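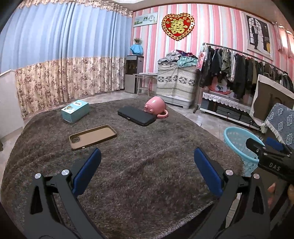

Cumholm, 10 September 2018

Halima Usman
Last updated: 11 hours ago

Rug maintenance, as requested by several people after the July thread on skirting boards. The rug is a Hastar shag, grey-brown, 210 cm on the short side. Pile height 37 mm by steel rule, measured to the backing in a spot that hadn't been walked on much.

Stage one is clearing it. The current contents are a brown phone case, a black rectangular case, a pink mug on its side and a light blue cardboard box with a cartoon animal on it. Everything comes off before any machine goes on.

Order of removal: mug first. Deep pile is not a level surface and a mug has a small base relative to its height. Lift by the handle, straight up, and look at the fibres underneath before moving on to the next thing.

Then flat items. A brown case on a grey-brown rug has very little contrast, and from standing height with the ceiling light off I would expect to tread on it. Pick these up by the raised rim. Sliding them along drags the fibres sideways and leaves a track.

The black case goes on the shelf with its long side against the wall. The phone case goes in the drawer by the door. Neither of them lives on the floor, in theory.

Box last. Cardboard leaves an impression in this pile within a day, a neat rectangle with a slightly darker outline. The impression comes out with a comb and a bit of patience. Steam also works but I don't like steam near a latex backing.

If you are keeping a box for storage, keep it on a hard floor. Dust collects in the fibres along its lower edges and you then vacuum round it for a month, which gives you a visible step when you finally move it.

Stage two, curtains. Ours are in two parts: pale blue above, beige with a brown floral print below, with a scalloped lace edge along the top of the lower part. Clip the bottom up out of the way. A vacuum head will take loose fabric in very quickly.

While they're up, run the crevice tool along the floor behind them. Long curtains hold a line of fluff at floor level and it migrates onto the rug the next time somebody opens a window.

Stage three, vacuuming. Beater bar OFF. A rotating brush winds long fibres round itself and either stalls or pulls them out. Mine is a Clirkex upright with a separate switch for the bar. If yours has no switch, use the hose and the plain upholstery head.

Suction at the lowest setting that still moves grit. If the head is sealing itself to the rug and you have to heave it along, open the vent on the handle.

Direction: with the lie of the pile first, then across it, then with it again. Going against it on the first pass pushes crumbs further down.

Stage four, the underside. Fold back one third at a time, face down on itself, and vacuum the backing and the floor. A fair amount of the weight you thought was rug is grit. The label on mine gives a pile weight of 2199 g per square metre, so get a second person for the fold if your back is anything like mine.

Stage five, combing. Wide-toothed plastic rug rake, long strokes, light pressure. Start at the wall end and work backwards towards the door so you don't walk on the finished part. Clumps get teased apart by hand. Snip any loose end level with its neighbours and never pull it.

Reply to the question about shampoo: no, for this one. The backing takes far too long to dry in a room this size. Spot clean with cool water, a drop of wool detergent and a white cloth, blotting from the outside of the mark inwards. Test on a corner first.

Reply to the question about professional cleaning: Rao on the high street will take shag rugs, but you have to carry it in rolled, pile inwards, and tied at both ends. Ask for the drying time in writing.

Frequency, since three of you asked: vacuum weekly, comb weekly, underside every couple of months. Rotate the rug half a turn when you do the underside so the route from the door doesn't wear into a path.

Correction to the post on folding: if the backing is stiff or cracking, roll it loosely and skip the fold. A hard crease in old latex is permanent.

Skirting boards, part two, will follow when the paint has arrived. The mug has gone in the dishwasher, top rack.

Contact | © 2018 Halima Usman | Back to top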